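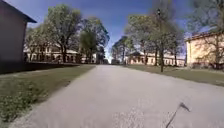
Sornuda Girl Group Reunions Data Card

Welcome! Sornuda is a little dataset about a big feeling: the moment your favourite girl group from childhood gets back together. It covers reunion shows, one-off TV performances, anniversary singles, cast catch-ups and the rumours that went nowhere (there are plenty of those). If you grew up glued to the telly after school with a hairbrush for a microphone, you're going to have a great time in here.

Current version dated 5 Mar 2023. Next refresh is planned for April.

What's in it

The main table has 1463 rows. Each row is one reunion event, or one reported event, tied to a group. There are 800 groups in the groups table, and plenty of them have no events at all yet. We kept them in so you can look at who has stayed apart as well as who came back.

Files

events.csv: the main table, one row per event
groups.csv: one row per group, with years active and how the group got started
songs.csv: set lists, where we could find them
sources.csv: where each claim came from
notes.txt: odds and ends, worth a read if a row looks strange

Columns in events.csv

event_id: a plain number, never reused
group_id: matches groups.csv
event_type: concert, tv, single, album, panel, social or rumour
lineup: full, partial or unknown
announced: date the news first came out, blank if it was a surprise
happened: yes, no or pending
venue_kind: arena, theatre, studio, festival, online or blank
source_id: matches sources.csv

A word about lineup. Fans argue about this one more than anything else, and we love them for it! We count a lineup as full when every member from the group's best-known years took part, even if a founding member left before the first record. If a later member joined in as well, it's still full. If you prefer the stricter reading, groups.csv has a founding_only column you can join on.

Where it came from

The first version grew out of the Pellgate fan forum, where people had been keeping a reunion thread going for years with ticket stubs, magazine scans and very long memories. We typed it up, checked it against published news wherever we could, and then went looking for everything the thread had missed. TV listings turned out to be a goldmine, especially for morning shows and charity specials that never got a proper write-up.

The Tellmont edition of the data (anything with an event_id under 80) is the oldest part and the patchiest. Dates there are often only good to the year. Please treat them gently.

Rumours

Yes, they're in there, and they're my favourite part. A rumour row needs at least one dated source, such as an interview where a member said she'd be keen, or a group photo that set everyone off. When a rumour comes true we don't delete it. We add a new row for the real event and fill in became_event on the old one, so you can follow the whole story from first whisper to opening night. Roughly 36 rumours have made that jump so far, and reading through them in order is a joy.

Getting started

Open events.csv in any spreadsheet program, or load it with whatever you like to code in. Everything is UTF-8, commas between fields, dates as year-month-day. Group names keep their accents and their odd capitals, so match on group_id if you're joining tables.

There's also a small script called sima that checks the files for broken links between tables. Run it before you send changes. It prints nothing when all is well.

Known gaps

English-language groups are heavily over-represented.
Groups made up for a TV series or film are included, but only if the cast performed as the group off screen too.
Set lists are thin before streaming.
Deleted social posts leave dead links in sources.csv. We keep the link and mark it gone.
Ticket prices aren't recorded. We tried, and the currencies and resale listings made a mess of it.

Please don't use it for

Guessing at private fallings-out between members. We leave out reasons for splits on purpose, and rows that add them will be turned down.

Adding a reunion

Send the group, the date, the type and a source we can read. Screenshots are fine if the original has gone. Spelling in the notes is Australian, but don't fuss over it, we'll tidy up as we go. Tiny shopping centre appearances count! So do cruise ships.

Licence

Free to use and share with credit to Sornuda and the Pellgate forum. Lyrics, recordings and photos aren't part of the dataset and never will be.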